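Dultik (heating rebate)

Last revised Sep 5, 2022

The Dultik is the household heating rebate paid by the government of Warkumia. It takes its name from the old customs house where the first payments were handed out, and I've never met anyone in the country who calls it by its official title, the Domestic Energy Equalization Grant (I had to look that up again just now). It pays each qualifying household 700 crowns a year, in one lump, every October. The money comes from a levy of 2 percent on wholesale fuel sales, and most of the arguments over the years have been about the levy.

I've been keeping this article going for quite a while, and it has grown in odd directions. If the section on the port seems too long, that's because I used to work on freight tariffs and can't help myself!

Background

Warkumia buys nearly all of its heating fuel from abroad, and nearly all of that comes in through the port of Sarside. For a long time the government simply held the retail price down. It paid importers the difference between what the fuel cost and what people were allowed to be charged, and the bill for this was buried in the transport budget, of all places. In mild years it was small enough to ignore. Then came a run of cold winters and a weak crown, and suddenly the subsidy was costing more than the entire road program.

There was another problem too, one I think gets too little attention in the usual accounts. A price cap helps you in proportion to how much you burn. A family in a two-room apartment got a bit of help, and the owner of a big drafty villa with a heated pool got a whole lot of it. The finance ministry knew this perfectly well and had said so in its own reports for years, in the flattest language you can imagine.

The price cap was dropped in stages, and the rebate came in to take its place. Same amount for everyone who qualifies, whatever they burn. You could keep the cash and put on a sweater if you wanted to, which was more or less the whole economic argument in its favor. 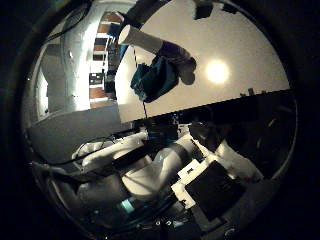 A reader in Sowa disagrees with me on this point and has asked me to put the objection in the article, so I will. Flat payments sound fair, the reader writes, but they assume that everybody can choose how much to burn. Tenants in the old mill blocks have no control over the boiler and no say in the insulation, so they got the full price increase and the same check as people with new windows. Any history of the rebate should say that first.

I still put it second, but it's a good point and the ministry has never answered it properly. There was talk of a top-up for poorly insulated rental housing. It got as far as a draft and then it sank, mostly over the question of who would inspect the buildings.

Who gets it

The rules look simple. You must be registered at an address in one of the 13 districts, you must have lived there through the previous winter, and the household income must be under a ceiling that is reset each spring. Students living away from home are counted with their parents, which annoys both sides. People on boats moored at Sarside were left out of the first version altogether and were let in after a court ruling – my favorite footnote in the whole business, as the judgment spends several pages on whether a stove can be a fixed heating installation if the floor under it moves.

You don't apply. The tax office works it out from the previous year's returns and pays it straight into your account, or by check if you have no account on file. If you move in the summer, good luck. The check follows the old address, and getting it redirected means a form, a stamp and a fair amount of patience.

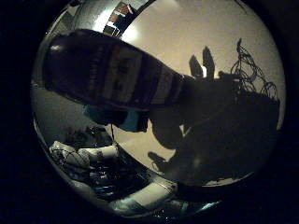

Small farms are a special case. A farmhouse counts as a household, but fuel used in barns and greenhouses falls under the agricultural rate, and where one tank feeds both, the farmer has to declare the split. As far as I can tell the tax office accepts pretty much any split that looks sensible. I asked once what "sensible" meant and got a very polite letter that didn't say.

The levy and the port

Now for my section. The levy is charged on wholesale sales at the point where the fuel first changes hands inside the country, so in practice it is collected at Sarside. It sounds like a technical detail, but it shaped everything that came after. The port district collects the money and passes it on to the treasury, and for the trouble it keeps a small handling share. The other districts have complained about that share from day one. Sarside says it carries the cost of the inspectors, the metering and the storage yard. The others say the inspectors would be there anyway.

I lean toward Sarside on this, but then I would. Metering fuel properly is expensive, and before the levy a good deal of it was done by dipping a stick in the tank and writing down a number. The new meters paid for themselves fast just in what they caught.

What the levy did to pump and delivery prices is harder to say. Importers claimed they would pass on every bit of it, and in the first winter prices did go up by more than the levy alone would explain. The competition authority looked into it and found that the importers had been rebuilding margins they'd lost under the price cap. It called this regrettable and left it there. No fines.
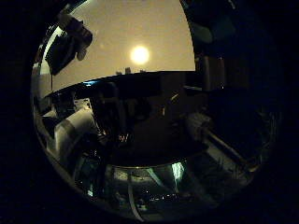
By the second winter things had settled down. Margins narrowed again, helped along by a new importer that shipped in smaller loads and undercut the older firms on short contracts. I'd give that newcomer more credit for keeping bills down than anything the government did, though you won't find it in the ministry's own history of the scheme.

Criticism and disputes

The first round of payments drew 837 formal complaints. Most were about wrong addresses or deaths in the family, the sort of thing that happens whenever a tax office tries something new. A smaller group were from people just over the income ceiling, and those are the ones that turned political. Earn one crown too much and you lose the lot. A sliding scale has been proposed over and over, and each time the tax office has said its system can't handle it. I find this hard to believe (the same system handles a sliding scale for child allowance just fine).

From the other side, fiscal conservatives point out that the amount has become impossible to cut. The levy brings in less when fuel is cheap, the payment stays where it is, and the gap is filled from general revenue. In good years the surplus was supposed to go into a reserve. It did, twice. After that it went to patch the pension fund, and the reserve has been close to empty ever since.

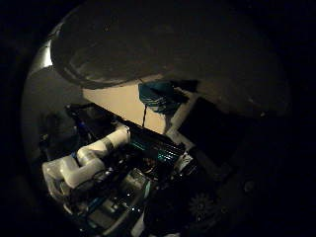

The timing gets criticized as well. October was picked so that people would have the money before the cold set in, but plenty of households order their fuel in late summer when it's cheaper, and so they borrow against the payment. Sowa's credit union even sells a little bridging loan for it, at a rate I'd call decent. Moving the date forward would mean finishing the income checks earlier, and the tax office isn't keen.

Use of the word

In everyday speech "dultik" has spread well past heating. Any small sum that shows up once a year and is spent before it lands can be called one. Shopkeepers talk about dultik week, when sales of boots and small appliances jump, and I've heard a tax refund called "a summer dultik." The plural is a mess. Older people say dultiks, the newspapers in Sarside print dultiki, and the dictionary allows both.

See also: Price cap period in Warkumia; Port of Sarside, handling share; Mill blocks of Sowa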